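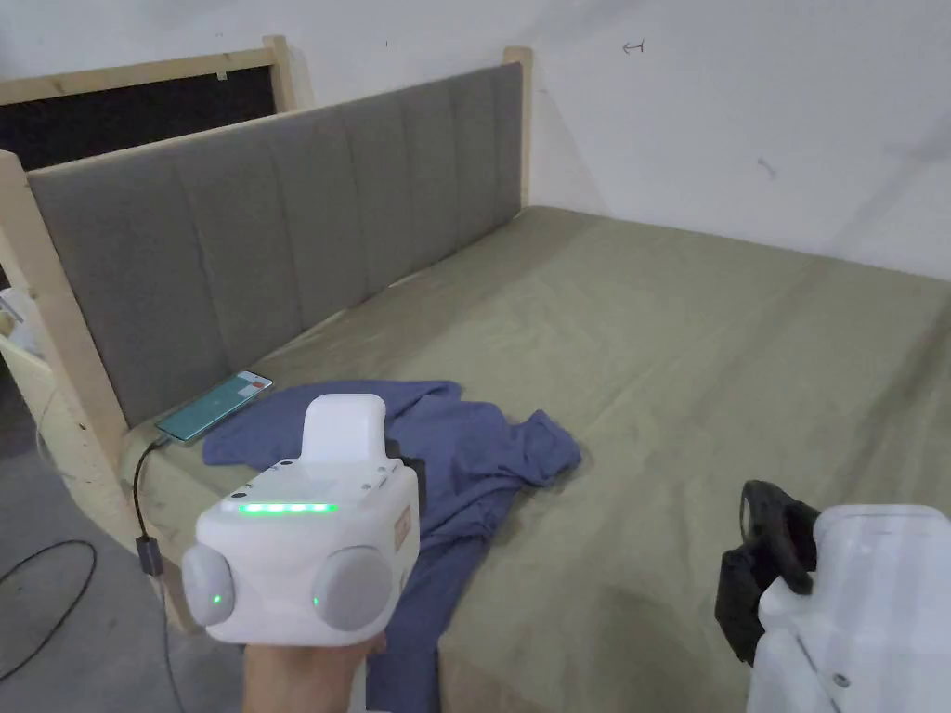
About Terketti

Terketti is a bedroom and laundry service in Ploltard. We fold and put away clothes, change and make beds, and keep bedrooms in order for people who live in one or two rooms and don't have much space to spread out. We started with a single building, the Kauppinen apartments, where most units are a bedroom with a kitchen attached. We now work in 42 buildings on both sides of the river.

The work began as a laundry pickup. Customers left a bag by the door in the morning and got it back the next day, washed and folded. After a few months we noticed that the folded stacks were still sitting in the bags a week later. People had clean clothes, but they were living out of the bag. So we changed the service. We now do the folding in the customer's own room and put everything away before we leave. The bag pickup is still available, but fewer customers ask for it each year.

What we do on a visit

A standard visit is 60 minutes. We make the bed first, pull the sheet flat and use the mattress as the folding table. In most of our rooms it is the only flat surface large enough for the job. Shirts and pants are folded one at a time and sorted by person and by drawer. Socks go last. If there is time left we wipe down the shelves and fold any spare bedding.

We fold to the size of your drawer or shelf. On the first visit we measure it and write it down, and whoever comes after that works from the same measurements. If you buy a new dresser, let the office know. 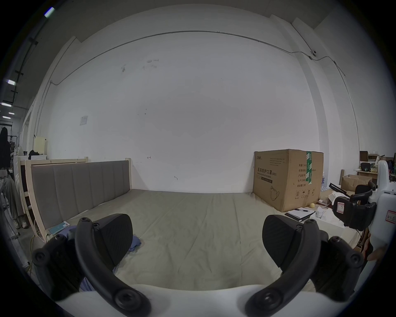 Our rule on personal items is simple: clothes and bedding are ours to handle, and everything else stays where it is. We ask customers to point out anything they want moved before we begin, and we make a note of it. Things set down at the side of the bed come under the same rule. A notebook with a pen lying on it, like the one in front of the carton by the wall, gets left with the pen on top. Tissues, chargers and medicine are left alone too. If an item is in the way of the sheet, we fold on the other half of the bed.

Padded headboards and side panels need some care, and we get a lot of them. The channels in the fabric catch lint, so we run a soft brush down each one when the sheets are changed. We don't use sprays on upholstery.

Plans

The basic plan is one visit a week. The Julis plan adds a second visit, a full change of sheets and seasonal storage – heavy clothes are boxed and labeled in spring and brought back out in November. Both plans run month to month. There is a discount for buildings where more than 40 units sign up together, and the building office can arrange that with us directly.

Every plan includes mending of loose buttons and small seams. We don't do alterations, dry cleaning or leather. For those we can give you the names of two shops in town.
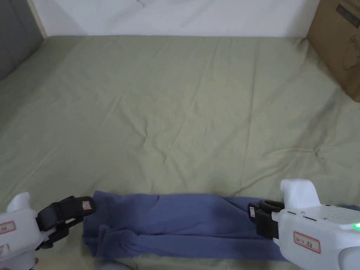

Do I have to be home during the visit?
Most customers are home for the first visit and leave a key with the building office after that. Keys are signed out and signed back in the same day. If you would prefer to be home every time, choose an evening slot when you book.

Who we are

Our folders are employees, paid by the hour, including travel between buildings. New hires spend two weeks in our practice room before they go out with an experienced folder. They learn cotton shirts first, then pants, knits and fitted sheets. Fitted sheets take the longest to learn.

We try to send the same person to the same room. When that isn't possible, we text you the name of the person coming by the evening before.

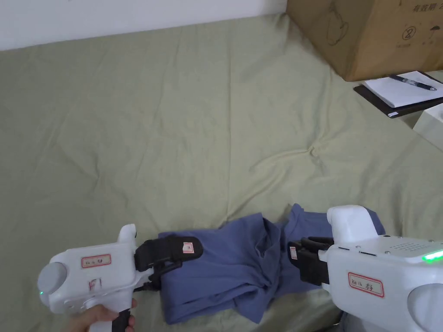 Sizwe Gumede wrote to tell us that the T-shirts had stayed flat in the drawer for a whole month, and asked whether we could do the same for the guest towels. We can. Towels were added to both plans that spring at no charge.

Contact

The office is on the ground floor of the Kauppinen building, Room 1042, entrance from the courtyard. Stop in on any weekday morning or leave a note in the box beside the door. New customers in Ploltard can usually be scheduled within two weeks.

Page updated Jun 26, 2024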